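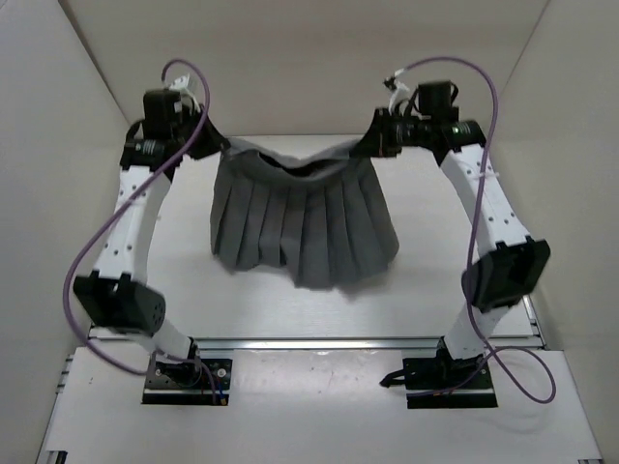 4. Recording Episodes for the Garment Tasks

This section covers recording on the Leckie two-arm cell once both arms have been homed and calibrated (Section 3). It applies to skirts, shorts and other garments with a waistband. For towels and flat cloth, go to Section 5.

4.1 Before you start

1. Turn on the cell lights and leave them on for the whole session. Do not open the blinds partway through a batch.

2. Wipe the platform with a dry cloth. Remove lint, threads and loose tags.

3. Check that the cable on each arm hangs on the outer side of the arm, with enough slack to reach full height. Lift each arm by hand with the motors off. If a cable pulls tight before the arm is fully raised, let out more slack and try again.

4. Start Susex on the recording computer and open the project for the garment you are using. The status line should read READY for both arms.

5. Choose the garment from the list and enter the number on its bag. Skirts and shorts have separate task names. A pleated skirt is recorded under skirt_pleated even when the motion is the same as for a plain one.

CAUTION: Keep your hands outside the enclosure whenever the motors are on. The arms can close on each other quickly if a leader handle is dropped. Press the stop button before reaching in to move a garment.

4.2 Recording a waistband lift

The task starts with the garment lying on the platform and ends with it held up by both ends of the waistband, clear of the platform.

1. With the motors off, drop the garment onto the rear part of the platform, behind the rail. Do not smooth it out. The starting shape should be different each time.

2. Step back, turn the motors on and take hold of both leader handles.

3. Press the left pedal to begin. Wait for the tone before you move.

4. Bring the left gripper to one end of the waistband and close it. Grip the band itself. A grip on the pleats or the lining counts as a miss.

5. Bring the right gripper to the other end and close it.

6. Raise both arms together until the hem is off the platform. Keep the wrists at about the same height.

7. Move the grippers apart until the band is held between them with a slight sag. Do not pull it straight. Stretching wears out the elastic, and the motor current limit will end the episode with error 1342.

8. Hold still for two seconds, then press the left pedal again to stop.

9. Lower the garment, open both grippers and return the arms to rest. This part is not recorded.

NOTE: An uneven hem at the end of the lift is acceptable. Pleats do not have to be lined up. Both ends of the band must be in the grippers, and no part of the garment may be touching the platform.

4.3 Marking the result

After each episode Susex shows three buttons.

GOOD: The lift was completed as described in 4.2.

RECOVERED: A gripper missed or slipped, you corrected it, and the lift was then completed. Keep these. They are used in training with their own weight.

DISCARD: The garment fell and was not picked up again, a hand entered the enclosure, or the wrong garment was selected.

Do not mark an episode DISCARD only because it was slow. Episodes longer than 2000 frames are closed automatically and go to a review folder, where Greer Farquharson checks them before the next export.

4.4 Batches and breaks

A full batch is 168 episodes. Change to another garment of the same type at the halfway point, and swap operators between batches if you can. The November skirt set came to 976 usable episodes, almost all from one operator, and the trained policy copied that person's habit of always taking the left end first. Please vary which gripper closes first.

Let the arms rest for ten minutes after each batch. If a wrist motor is too warm to keep a finger on, power down and wait longer.

4.5 Common problems

The gripper closes but the waistband slides out.
Clean the finger pads with alcohol. If the pads are shiny or torn, replace them with part SP-2 from the Drilletti spares box.

One arm lags behind its leader handle.
Stop recording, discard the current episode and restart Susex. If the lag comes back, check the cable connection at the base of that arm.

The status line reads NO SPACE.
Run the export to the Soltex drive and wait for the checksum to finish before clearing the local folder. Never clear it by hand during an export.

The arms do not return to the same rest position.
Repeat the homing steps in Section 3.2. Episodes recorded since the last good homing should be moved to the review folder.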